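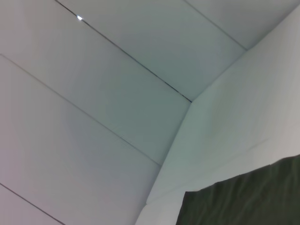 *Ceiling panels and seams, seen from below.*

# Skaltent Temo 2 men's analog watch, gray dial, steel bracelet

Price paid: $100, plus shipping, from the Escombe online store. List price is higher on the maker's own page, but I have not seen it sold at list price since October. The Temo 2 replaces the first Temo. The case is the same shape and the bracelet is new.

## Case and dial

The case is brushed steel with a polished bezel. The brushing is even on the top of the lugs and a little coarse on the sides. Crown action is firm. There are two crown positions, one for the date and one for the time, and both click clearly. The date changes a few minutes before midnight on my unit.

The dial is a flat gray with applied hour markers. One marker, at eight, sits very slightly off line. I only found it with a loupe and I would not send the watch back for it. The minute track is printed and lines up with the second hand for most of the dial. Between 35 and 45 the second hand lands a hair past the mark, as on many quartz watches at this price.

Lume is weak. After a full charge under a desk lamp, the hands can be read for part of an evening and then fade out. The markers fade sooner. If you need to read a watch at night, buy something else.

## Movement

The maker lists the movement as caliber 414, a three-hand quartz with date. I set the watch against a time signal and left it alone for the length of the test. It gained a small amount, well inside the stated tolerance. The tick is audible in a quiet room if the watch is on a hard surface – on the wrist I can't hear it.

The case back is a snap type. It came off with a standard case knife and went back on with hand pressure. The battery is a common size and is held by a plain clip, so a change at home is possible. There is a thin gasket under the case back. Check that it is seated before closing. Mine had a small twist in it after the first opening. 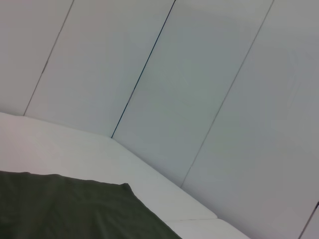 *Green cloth on a white tabletop.*

## Bracelet

The bracelet is the main change from the first Temo and the main reason to pick this one. The links are solid, including the end links, and are held with split pins. Pins came out with moderate force in the direction of the arrows. I removed links from both sides to keep the clasp centered. One pin went back in loose and I bent it slightly to hold. A spare pin in the box would have been useful.

The clasp is stamped, with two push buttons. It closes securely but has a sharp inner edge near the hinge. A few passes with fine abrasive paper took care of that. Micro-adjustment is limited to a few holes and needs a tool.

Lug width is a standard size, so other straps fit. I tried it with a leather strap from Dương and it sat flat against the case. The spring bars supplied are thin. I replaced them when I changed the strap.

## Water and wear

The watch is rated for splashes and hand washing only. I wore it in light rain with no fog under the glass. I did not swim with it and the rating does not cover that.

The crystal is mineral glass with no coating that I can detect. It reflects a lot under office lights. No scratches on it so far. The polished bezel picked up fine marks in the first days, mostly from a desk edge. 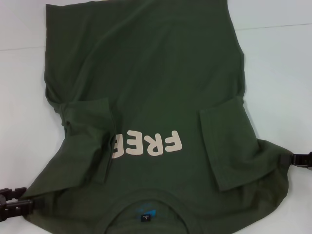 *Olive-green T-shirt with "FREE" on the back.*

## Compared with the first Temo

- Bracelet: solid links, up from folded ones. Clear improvement.
- Clasp: same part as far as I can tell.
- Lume: no change.
- Dial: gray is new. The old white dial was easier to read in dim light.
- Weight: heavier, due to the bracelet.

Escombe also carries the Skaltent chronograph at some $300. The subdials are small, and I don't see enough in the finishing to cover the gap in price.

## Rating

Case 4/5, dial 3/5, movement 4/5, bracelet 4/5, lume 1/5.

Good value at $100. At full list price I would look at other brands first. Order the bracelet version even if you plan to use a strap – bought separately, the bracelet costs more than the difference between the two versions.

Updated Wednesday, November 6, 2019: spring bar note added to the bracelet section.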